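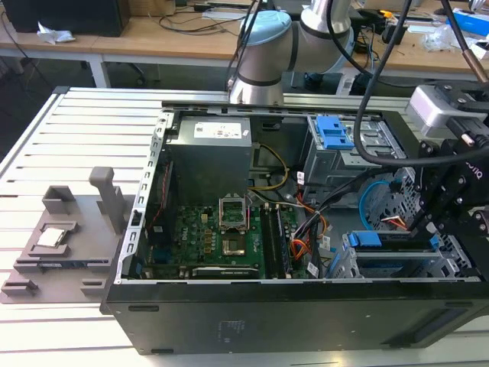

2022-05-22

Trial kit from Flultdale, notes for Consuelo and whoever has the bench next.

CPU insertion on the old Dell tower. Case on its side, panel off, socket bracket open, chip waiting in its pocket on the printed fixture plate. I ran the Miranda software with the stock insertion routine, no edits at all except the approach height, and I am really pleased with it! Setup took less than the morning, and most of that was me hunting for the right screws for the plate.

Counts: 51 attempts, 2 bad ones. Both were on the pick side — the chip shifted a little in the pocket as the fingers closed, and it came up crooked. The software caught the tilt each time and stopped before going near the pins. I love that. The Nitport routine we had in January would have gone straight down.

The search motion over the socket is the best part of the kit. Small spiral, light touch, then it settles. I nudged the case 15 mm and retaught one point, and it was fine again.

Less good: the manual. The force page gives limits with no units, and the wiring page is for an older controller. Consuelo Collado has a contact at the Diltham office, so please ask about both.

Cable slack needs watching, the yellow bundle especially. I'd like to tie it back before we try the RAM.

To do
- deepen the CPU pocket, reprint plate
- closing the bracket with the gripper — kit says it can, not tried yet
- price for the second license
- save logs before the trial key runs out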